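Zenthorpe Packing and Light Assembly
Automation Working Group - Minutes, August meeting
Minutes taken by Deming Kang
4 min read
Print this page | E-mail this page

Meeting opened 2.05 pm in the lunch room. Zhuoran Qin in the chair. Apologies from the night shift leading hand.

1. Previous minutes
Accepted, with one correction. The July minutes recorded the group as "keen" on the Kasprzak proposal. The day shift asked that this be changed to "willing to hear more". Changed.

2. Kasprzak proposal, tray picking
Zhuoran went through the revised proposal for a single bench arm to sort small parts into trays at the end of line two. The supplier's covering letter says the arm is "ready for everyday shop-floor work". Deming asked what the supplier means by everyday. The letter doesn't say.

So far we have been given results from simulation only. The supplier reports 165 simulated runs, 27 of which ended with a part dropped or left outside the tray. Zhuoran's view is that this is a decent result for an early version and will come down. The view of the packing bench is that a casual who missed that often would be having a chat with the supervisor by morning tea.

Points raised from the floor:

Lighting. Line two sits under the old tubes and gets the afternoon sun through the roller door. The simulated room is very bright and very clean. No results have been supplied for dim light, glare or dust.

Part variety. Our trays change colour and depth depending on who we bought them from that year. Deming asked whether the arm copes with a tray that has warped. Supplier to answer.

Speed. Quoted at 20 seconds a part. The bench does it a good deal quicker, and talks while doing it. Zhuoran noted that the arm can run through the night, to which it was pointed out that somebody still has to be here to pick up what it drops.

Recovery. The longest discussion. When a part lands outside the tray, does the arm notice and go back for it, or carry on? The proposal has one paragraph on this and it was read out twice. The meeting could not agree on what it meant.

3. Visit to Fimomholm
Deming reported on the trip to the Fimomholm laundry, which has had a towel-folding machine since autumn. It folds bath towels well if they are fed in flat by hand. It doesn't do fitted sheets, and tea towels are still done at the table. Staff there were fair about it and said it saves their shoulders, but the labour hasn't gone anywhere, it has moved to the front of the machine. Deming also asked the manager if she'd have one at home. She said she'd want one that finds the other sock first.

Zhuoran asked that it be minuted that folding cloth and picking hard parts are different jobs and one shouldn't be marked down for the other. Minuted.

4. Rundine floor scrubber
Back from repair. Still stops at the expansion joint near the dispatch door and waits to be pushed. Agreed to keep it on the main aisle only and to mop dispatch by hand as before. The question of who does the pushing was held over.

5. Decision on trial
Motion to buy outright: not put.
Motion to accept a trial of 8 weeks at the supplier's cost, using our trays and our parts, on line two as it stands - carried, with two against. No change to rosters during the trial. The bench will keep its own tally of drops alongside the supplier's.

Actions
Zhuoran: write to Kasprzak about recovery, warped trays and lighting. Ask for results from a real bench, if there are any.
Deming: draw up the tally sheet and find a clipboard that stays at line two.
Maintenance: measure the expansion joint.

6. Other business
The microwave. Deferred again.

Meeting closed 3.20 pm. Next meeting same time, same room.

Attachment to item 2
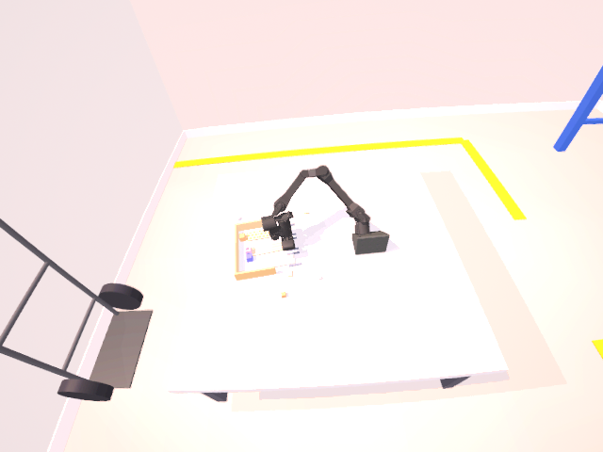
Tray picking in simulation: gripper over the orange-rimmed tray, one small orange item on the table outside it.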